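Student Projects > Builds and Progress
Topic: Two-arm sorting project for our automation class, stuck on wrapped toothbrushes

yescobedo
Posts: 144

Our team in the spring automation class picked sorting as the final project. Two arms, one table, a pile of toothbrushes still in their plastic, and bins along the back. Team name is Jestetti. We have until the end of April. I'm putting up what the table looks like while we work.

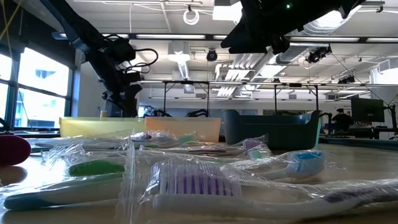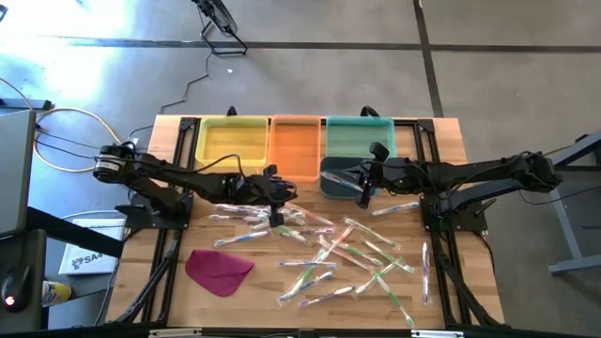
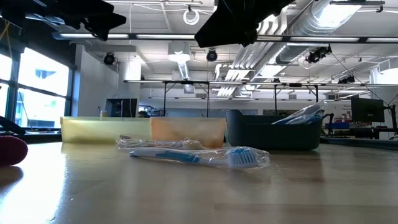

The trouble is the plastic. Our grasp planner was written for bare objects, and it wants to close the fingers at the middle of whatever outline it finds. With a wrapped toothbrush the outline includes the wrapper, so the middle of the outline is often not the middle of the brush. In the first picture there's a seam standing straight up next to the big purple and white head, and the planner likes to treat that seam as an edge. The second picture has the right arm holding one at an angle over the dark green tray, and that angle is the other half of my question. We can score a brush that goes in crooked, but they take up a lot more room. Has anyone here done picking with clear packaging? Our instructor says we can change the software any way we like but the table layout is locked.

– Yesenia Escobedo

levchenko_b
Posts: 2

We did snack bags last year. Same problem. What worked was ignoring the outline and looking for color. Clear plastic has no color of its own, so if you threshold on saturation you get the handle and lose most of the wrapper.

yescobedo

Thanks. That would work for the green and blue handles. A lot of ours have white sections and I'm worried those would drop out along with the plastic.

nerketti
Posts: 100

I'd disagree with the color approach. Look at the glare down the left side of the table in the third picture. You have big windows right there. Any threshold you tune at 10 in the morning will be wrong by mid-afternoon. Put a shade over the windows or do your tuning at night, and then decide if you have a vision problem at all.

levchenko_b

Tuning at night only helps if the demo is at night.

nerketti

Fine, then a shade. My point is to fix the light first. I've watched three teams rewrite their vision code when all they needed was a curtain.

yescobedo

The demo is in the afternoon, same room. I can ask about a shade. I don't think it counts as table layout but I'd rather have that in writing.

jokach
Posts: 10

You're both talking about finding the brush. She also asked about the angle. If the gripper takes it off center, the heavy end drops and the brush swings while the arm is moving. Two things to try:

Lift a little, stop, and wait for it to settle before you move sideways. It costs you time on every pick.

Lower the release height. If you let go high above the bin, it lands however it wants.

Also, are you picking in any order? In your second picture there are several lying across each other on the left side, and one by itself on the right, pointing nearly straight up and down the table. I would take the loose ones first and leave the crossed ones until there's space around them.

yescobedo

No order right now. It takes whichever one has the highest confidence score, and the crossed ones sometimes score high because they look like one big object. I'll add a check for how much free table is around each one.

On the settle time, we're judged on total time, so I'll have to see what a short pause costs us.

nerketti

The free space check is a good idea. Agree with jokach on that one. I would still not pause. Slow down the first part of the sideways move and it does the same job.

jokach

It doesn't do the same job if the brush is already swinging from the lift. Pause first, get it reliable, then trim the pause. A fast run with drops on the floor scores worse than a slow one. At least it did under the rules when I took the class.

yescobedo

Drops off the table cost us points this year too, so I'm leaning toward the pause. Plan for this week:

Ask about the shade
Free space check before each pick
Pause after lift, lower release
Saturation mask as a second opinion next to the outline, with the two compared before the fingers close

levchenko_b

For the white sections, try keeping the outline but shrinking it toward whatever color you do find. We had a version of that for the bags with a white back. I'll look for the code, it's on an old laptop.

yescobedo

Please do, even if it's messy. I'll post again when the shade question is answered.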